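Gallery: Teaching a Gripper to Find the Edge

Welcome to the gallery for our cloth handling study at the Gikley lab! Since December we've been working on one stubborn question: can a policy trained mostly on plain fabrics handle the towels and washcloths people really keep at home? We collected 2,790 demonstrations across 21 pieces of cloth, all with the wrist view as the main input, and we're thrilled with where it's heading.

The method is called Brasora. It splits a fold into two stages – a short search for a graspable edge, then the fold itself – and each stage has its own small network. The edge stage is the new part, and it's the one we get asked about most.

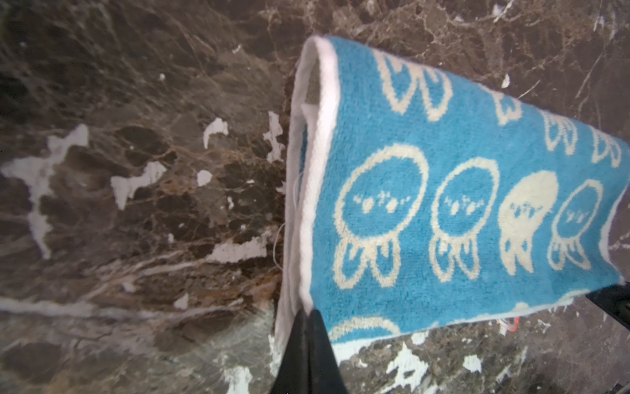

Edge search is trained with heavy pattern mixing, so that the network learns to care about hems and thickness and stops chasing whatever is printed on the cloth. We pasted stripes, checks and random shapes over the plain training fabrics and then tested on prints it had never met. Cartoon octopuses are a great test, with all those curly outlines that could pass for creases, and the dark marble under them has veins and white patches of its own. The fingertip is at the white hem at the corner, the very spot we label as the target on this towel. We love this one!

Results so far: we ran 100 test trials on printed towels with pattern mixing and the same number without it, and the mixed version came out well ahead on first grasps. It still has trouble with very thin hems, and with cloth that has rolled under itself at the corner.

Next up is the Calesberg set, with 306 new trials on patterned surfaces and a second gripper shape. The Kovalchuk baseline will be run on the same towels, so the two can be compared side by side. New pictures go up as each batch is finished.

Page updated 4th September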